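Courses > Food Service Operations > Unit 7 > Handout: Tray and Place Layout

Unit 7. Laying out a single tray setting

Bellthorpe Training Kitchens, revised 15th August

0 comments | 11 shares

7.1 Scope
This handout covers the single cold setting: one tray, one plate, no hot items. Hot settings are dealt with in the January block. Read it together with the Morin layout sheet, which gives the order of placement for each meal type.

7.2 Terms
Base: the surface on which the tray is laid out. It may be the bare table or a board placed on it.
Field: the flat part of the tray inside the rim. Nothing is placed on the rim.
Reserve: the part of the base outside the tray, where items wait until they are placed.

7.3 Order of work
Clear and wipe the base. Set the tray down first, empty, with its long sides parallel to the front of the table. Check the field for crumbs and marks. Move items from the reserve to the field one at a time, largest first. Cutlery goes on last. Do not slide a loaded tray to correct its position; unload it and start again.

7.4 Spacing
On the Edidport pattern tray, leave 20 mm between the plate and the inside of the rim. The plate used in the exercise measures 26 cm on the standard setting and is replaced by the small plate on the child setting.

7.5 Starting position
The tray is centered on the base so that the reserve is the same width on both sides and either hand can reach the field without crossing the other. Contrast between base and tray makes errors of alignment easier to see. A pale green tray in the middle of a white board gives a clear outline on all sides, and the raised rim, a lighter green, marks the limit of the field. The round white item with the thin dark rim is in the reserve at the left edge of the board, and the field is still empty.
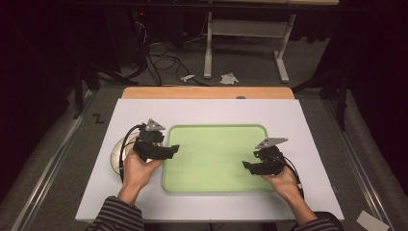

7.6 Practice
Lay out the Plerkoson cold setting twice, once from the left reserve and once from the right. Record the time for each and note any item that touched the rim.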